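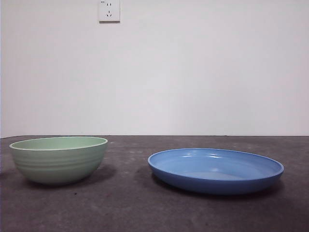
Setting Up a Tableware Sorting Cell with Existing Staff

Applies to: returns bench, Camley site. Revised by Kausar Mengal, 23/08/2025.

The arm takes over the repetitive lift between bench and rack. Bench staff keep inspection and gain two duties: staging and fault clearing. Plan the staffing change before the first powered run.

1. Reassign the shift roles

Each bench previously had two handlers. It now has one stager and one inspector. Post the new roles at least one full shift before startup. Handlers moving to inspection need 30 minutes of paired work with Efa Wogan's team.

2. Stage the pieces

Place deep bowls and shallow dishes side by side, leaving bare tabletop between them. The fingers need clearance on both sides of a rim. Do not nest or stack. The stager sets the spacing by eye; no jig is required.

3. Check the approach

Run the arm at reduced speed with the fingers open and nothing in the grip. Watch the wrist view. Confirm that the fingertips point toward the table and that no finger touches the bowl next to it. If the gap looks tight, stop the arm and restage.
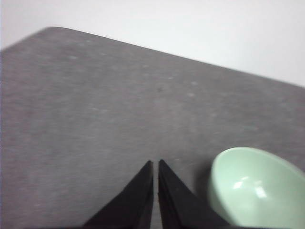
4. Set the batch limit

Start at 200 pieces per shift. Go to 500 only after the inspector signs off on three shifts in a row. The rate is set by the inspector. Supervisors may lower it but may not raise it.

5. Log stops and handovers

Record every stop in the Usow log with the time, the piece type and who cleared it. Log entries are used to adjust the cell. They are not used in staff reviews, as agreed with Danish Mughal in August.

6. Clear a fault

Press stop, wait for the arm to settle, then remove the piece by hand. Wipe specks and dust off the tabletop before restarting. Questions about pay grade for the stager role go to Zubaida Durrani.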